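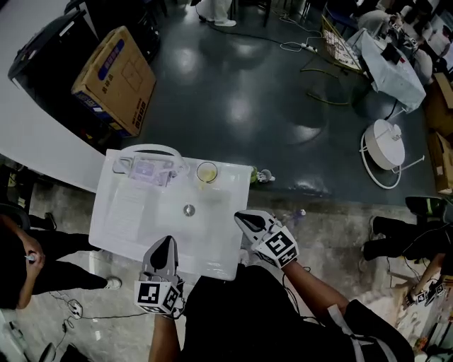 Last updated: August, README revision 11

Home | Datasets | Tools | Guides | Contact

Hurketti Hand-Shown Tasks: README

Hello, and thanks for stopping by. Hurketti is a set of household tidying and carrying tasks shown by people using hand-held grippers, put together so that a robot arm can learn from them later. If you've used our older Stukex set, most of what follows will feel familiar, though the folder layout has changed and you'll want to read the part on pairing before you load anything (please do, it will save you an afternoon).

What's in it

There are 116 tasks and 3000 demonstrations. A demonstration is one person doing one task once, from the moment both grippers are lifted until they're put down again. Most tasks need both hands. The things being handled are ordinary: glasses, small bottles, packets, sheets of paper, little figurines, trays to put them on. We didn't buy matching sets of anything, and we left the objects a bit mixed up on purpose, as they'd be in a real kitchen or on a real desk.

Each demonstration folder holds the video from the head camera, the video from each gripper, the finger opening over time, and a short text file with the task sentence. The sentences were written by whoever was doing the showing, so you'll find "put the glass back" beside "move glass to the tray's left side please". We fixed the spelling and left everything else as it was.

How the showing is done

We ask people to work at the pace they'd use at home, perhaps a touch slower on the closing of the fingers. A grasp that slips stays in the set and is marked "retry" in the notes column. Please don't filter these out by habit! Our own Muñoz baseline learned to recover from a poor grasp mainly from those demonstrations, and when we trained it without them it would squeeze at thin air and carry on to the next step quite cheerfully.

Floor-level tasks are their own group, under "low". Kneeling or leaning over a tray changes the head view a great deal, and you'll often get sleeves and knees in the lower part of the picture.
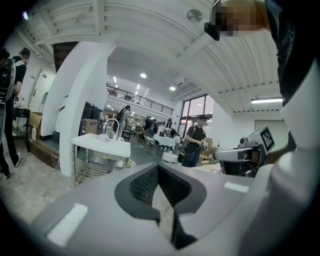
Gripper position is worked out from the gripper's own video together with the square markers, and it's the part of the set we've spent the most time on. The lens is very wide, so straight lines near the edges come out bent and you'll need the calibration file before measuring anything. When a gripper is held low and pointed upward, it can end up looking mostly at ceiling panels and beams, with the other gripper's marker off to one side, and those stretches are harder to track than ones with a busy tabletop in view. We give every stretch a tracking score from 0 to 1. Anything we didn't trust is left blank in the position file, and we'd ask you to treat blanks as missing and not as zero.

Pairing left and right

Left and right videos share a clock, but they don't always start on the same image. Use the "offset" column in pairs.csv. The Zoltano loader does this for you from its current version onward. With older copies you'll have to add the offset yourself, and the sign is left minus right.

People in the videos

We recorded in shared, open rooms, so other people walk through, sit at tables or run demonstrations of their own in the background. Faces are blurred or pixelated. If you come across one we've missed, send us the folder name and we'll pull the file while we fix it. Please don't try to work out who anybody is.

Known problems

A few "low" demonstrations have the left and right gripper names swapped; they're listed in swapped.txt. Clear glass and clear plastic give poor depth estimates, so we don't supply depth for those tasks. The colour balance also shifts between head and gripper cameras, and we haven't tried to correct it.

Questions and corrections are very welcome on the issues page, including small ones.

Share 11 | Comments 4 | Back to top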